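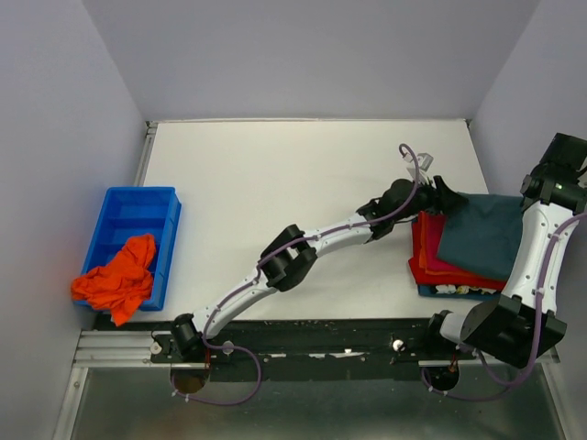
Ticket 2791: bookings page shows every slot an hour early
Status: closed, then open, now closed again
Site: Farnby
Opened: 2022-02-06

Reported
Anyone booking the hall through the Pindaslow calendar gets a confirmation for the hour before the one they picked. The choir asked for seven and was told six. The choir turned up at six, found the yoga group still lying down, and wrote to us at length.

Steps tried
Restarted the booking service. No change, though it felt productive.

Checked the server clock. Correct to the second, and a bit smug about it.

Checked the time zone in the site settings. It says London. Changed it to Lisbon and back in case the setting needed waking up. It didn't.

Cleared the cache. Lost the opening hours from the front page. Put the opening hours back.

Made a test booking for 20:00. Confirmation said 19:00. Made the same booking from the Gornness site, which runs the same version -- confirmation said 20:00. So the fault is ours alone.

Compared the two config files line by line. 148 lines, all the same apart from the site name and a comment in ours reading "temporary, remove after clocks change". Under the comment, an offset of minus one. It went in last September, ahead of the clocks going back, and has been temporary ever since.

Fix
Removed the offset. Test booking for 20:00 came back as 20:00.

Reopened
The choir's next confirmation was an hour late. They had started booking eight to get seven, which is fair enough. Bookings made before the fix now need moving by hand, but only those where the person hadn't already worked round it, and the system has no field for that.

Sent a message to everyone with a future booking asking what time they think they are coming. Two replies so far, both from the yoga group, and they disagree.

Remaining
Giáp theme still prints the old times on the paper door list. Separate ticket. Until then please don't believe the door.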